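Wellow workshop notebook
Hand-held gripper pair, second build
Entry for May, begun 09:40
Present: Imad Hattar, Shiyu Ren

Carried over from the previous entry: the right-hand unit was closing unevenly. The fault was traced to the linkage on the trigger side, where one pivot screw had been tightened against the arm instead of against its spacer. All pivots on that unit were backed off, cleaned and refitted with thread lock. The travel is now even across the full stroke. The left-hand unit was checked in the same way and required no adjustment.

Finger pads. The first set, cast in the softer compound, tore at the root of the ridges and has been withdrawn. The replacement set was supplied by Camness and is to be regarded as the standard fitting until further notice. S.R. notes that the pads must be pressed home from the tip downwards; fitted the other way they trap air and lift at the upper edge. Spare pads are in the drawer marked Dai, with the old springs.

Springs. Two rates were compared on the bench. The stiffer spring returns the fingers smartly but tires the hand within a single session, and I.H. reported soreness at the base of the thumb. The lighter spring has been fitted to both units. Members using the pair for the first time should be told that the fingers do not need to be squeezed fully shut to hold light items.

Recording. The logger on the right-hand unit stopped writing at file 103 in the morning. The card was found to be full of test material from the Ladero build and has been cleared. The battery was replaced at the same time. The new one is rated at 4000 and the old at 2875 (both mAh); the old cell is to be kept for bench use only and has been labelled accordingly.

Floor work. The agreed task list covers small household items picked up from a towel laid on a tiled floor, with kitchen units behind. Thin and crumpled items remain the difficult class. Tissue in particular folds away from a finger that arrives too quickly, and the approach should be made with the fingers slightly open and close to the cloth.

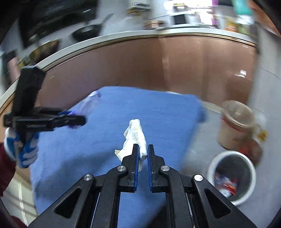
The operator is asked to keep the second gripper clear of the first during the approach, as the two handles foul one another if both wrists are turned inwards. Gloves are to be worn on both hands. A loose cuff can catch in the linkage – sleeves should be tucked in or taped before starting.

Outstanding:
Check thread lock on the right-hand unit after a full session.
Print a further pair of frames. The last print took 135 minutes and lifted at one corner, so the bed is to be levelled first.
S.R. to write up the pad fitting procedure for the folder.
I.H. to return the borrowed torque driver to Camness.

Entry closed 16:15. Both units are on the charging shelf.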